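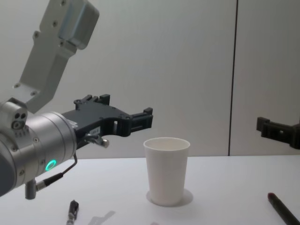
White paper cup on a white tabletop.

Paper cups in the mixed paper stream — what does Eltow really do with them?

Posted in: Waste and Recycling > Collections

gritbin_52
Our building moved to the Eltow collection contract in September. The sheet on the bin store door says "paper and card, no food residue" and gives no ruling on hot drink cups. The old contractor refused them outright. I rang Eltow and was told to "use the paper bin if clean", then a second person told me general waste. Does anyone have the wording from the contract itself, or know which plant the load goes to?

marl_and_clay
It depends on the plant. Eltow only collects. In the north of the district the mixed paper goes to Prollstead, which has a standard low-consistency pulper with a short dwell time. The plastic lining on a cup slows the water getting to the fibre, so much of the cup leaves with the rejects, fibre attached. Putting cups in that bin gets you a slightly heavier reject skip and very little pulp.

tallow
Disagree with "very little". The lining is on one side only for a hot cup. The cut edge at the seam and the rim lets water in. Given enough time and some agitation the board separates from the film quite well. The fibre itself is long and clean, better than most of what is in a mixed paper bale.

marl_and_clay
Given enough time, yes. Prollstead does not give it enough time. I did say short dwell.

gritbin_52
We are in the north, so presumably Prollstead. Is there any published figure for what they accept?

hob_nine
Their gate sheet allows 5 per cent non-target material by weight in mixed paper. Lined board counts as non-target. A load over that can be downgraded or turned back, and the collector pays. That is probably why the two people at Eltow gave you different answers. One was thinking of the odd cup and the other of an office block.

tallow
The gate sheet I have has lined board listed separately from non-target. Which revision are you reading?

hob_nine
The one on the weighbridge window. I have not seen a separate line for lined board on it. If yours is newer I will stand corrected.

tallow
Mine came with a tender pack last year. It may well be the older of the two.

quernstone
For what it is worth, our site runs a separate cup stream and I can give weights. Over one quarter we sent 189 kg of cups, stacked, lids off. Of that, 98 kg was collected from the canteen and the rest from the floors. The floor material was worse: tea bags, stirrers, liquid left in the bottom. The canteen has a tube stacker with a drain tray under it and the floors have open bins.

The cups go to Cordeiro, who run a batch pulper for lined board. They want them drained and nested, and they do not want lids or sleeves in with them. Sleeves can go in your normal card.

gritbin_52
Thanks. What does Cordeiro charge, and is there a minimum?

quernstone
We pay per lift and not per kilo, £52 at present. I am not aware of a minimum weight but a half-empty lift costs the same as a full one, so we let it build up. Dry cups keep. Wet ones go mouldy and then the bag smells through.

sedge
Has anyone tried the Pustex cups? The supplier says they have a dispersion coating instead of a film and can go in with ordinary paper. Our purchasing people are keen and I am less so.

marl_and_clay
A dispersion coating generally breaks up more readily in the pulper, so in principle there is less film to reject. The sorting line is another matter. A picker at Prollstead has a second or so to look at a cup and will pull it whatever the coating is. You would be paying extra for a property that the plant never gets to use.

tallow
Agreed on the picking. I would still ask for the repulping test report and check which method was used. Some of the methods run far longer than any mill would.

sedge
The report quotes a pass with no method given. I will ask.

lathe_dog
Use mugs.

quernstone
We costed mugs. It works for the canteen. It does not work on floors without a dishwasher, where people rinse under a cold tap or leave them in the sink.

lathe_dog
Then put a dishwasher in. You are paying for a lift, a stacker and someone to empty it.

quernstone
The floors have no spare waste connection. It was looked at.

gritbin_52
Update, 2026-04-09. Eltow have replied in writing: "Lined cups are not a target material in mixed paper. Occasional clean items will not cause a collection to be refused." So hob_nine's reading was close. I have changed the sheet on the door to say cups in general waste, sleeves in card, and I have asked Cordeiro whether they would share a lift between us and the building next door.

hob_nine
Check the lids as well — ours were going in with plastics and the collector did not want them there either.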